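Flodis Community Help > Arms and Grippers > Simulation

Gripper stays at the pot after "turn off burner" and the task still says success??

Asked by Bo-ram Ji on 18/06/2022
Tags: kitchen-sim, success-check, collision, stove

Hi all, first time posting so sorry if this is in the wrong section! I'm running the kitchen set in Flodis with the stock arm, and I have a chained task where the arm has to nudge the small pot onto the back right burner, back off, and then go turn the knob to off. Nudging the pot is fine. Backing off is where it all goes sideways.

What I get in a bad run is this: the gripper gets to the pot, the planner reports the retreat as done, the knob step gets skipped completely and the episode ends with success = 1. The burner is still on! I only caught it when I started saving the last render of every episode, before that I was just reading the score column and feeling pretty good about myself.

I ran 55 episodes overnight and 10 of them ended like this. No error in the log, only this line each time:

retreat: goal within tolerance, skipping
knob_off: precondition met, skipping

Things I tried already: reinstalling, a different seed, slowing the arm down to half speed (same thing but slower, lol). I also made the retreat distance longer and that made no difference that I could see. We want to move this over to the real arm in November and I really don't want a policy that thinks a lit burner is a finished job. Has anybody seen this?

3 answers

Answer from kettle_dan

Had something like it last year, updating fixed it for me. Try updating.

 Comment from Bo-ram Ji: I'm on the newest one already, but thanks!

Answer from Mal-soon Koo (accepted)

Oh I know this one, and it ate most of a week for me. You have two separate problems that happen to show up together, so fix them one at a time or you'll go crazy.

First the retreat. The default tolerance in the kitchen set is measured from the wrist, and the fingers stick out past that. So the wrist can be "close enough" to the retreat goal while the fingers are still right up against the pot. Making the distance longer should have helped you, except the Cumer planner clips it when the range hood collision box is switched on (that box is a lot bigger than the hood you see on screen). Look in your planner settings for the clip warning, it's hidden unless you set the log level to 3 or higher. Measure from the fingertips and shrink the hood box, and the arm should back away properly.

Second one is the scary one. The knob step checks the knob angle to decide if the burner is off. When the scene resets, the angle goes back to zero but the burner state doesn't always go with it. So the burner is on, the knob says zero, the check says great, nothing to do here. Your success check is reading the knob too, I'd bet money on it. Have it read the burner state directly, and make the reset clear both.

I went back to my old renders and found one from the same kitchen set:
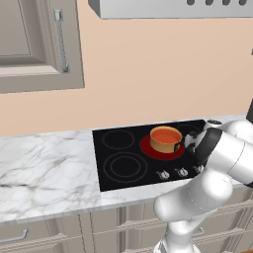 Last render of a run scored as success. Back right burner still on, gripper still at the pot.

In that run the log had your same two lines, word for word. After I changed both things I reran the whole batch and the false successes went away. I did get 5 honest failures in their place, mostly the arm missing the knob, but those I can work with.

One more thing before November. Please don't let the real arm rely on the software check alone, even a fixed one. Put a hard cutoff on the burner power that's wired separately from the robot controller, keep the e-stop where a person can reach it, and do your first runs with the heat disconnected. A pot being pushed is one thing, a gripper parked next to a live burner is another — finger pads are not made for that.

 Comment from Bo-ram Ji: It was both!! Knob said 0.0 and the burner was on. I feel so much better and also slightly sick. Rerunning everything tonight.

 Comment from Mal-soon Koo: Ha, been there. Check any older results you already shared with people too.

Answer from flamville_lab

Agree with the above. If you don't want to touch the reset code you can also add a wait step after reset so the burner state catches up. Worked for us on the Kwon arm, most of the time. Probably not good enough if you're going to hardware with it, but it's a quick way to see if that's your bug.

 Comment from Mal-soon Koo: I'd only use the wait for testing. It hides the bug when the machine is fast and then you get it back on a slow one.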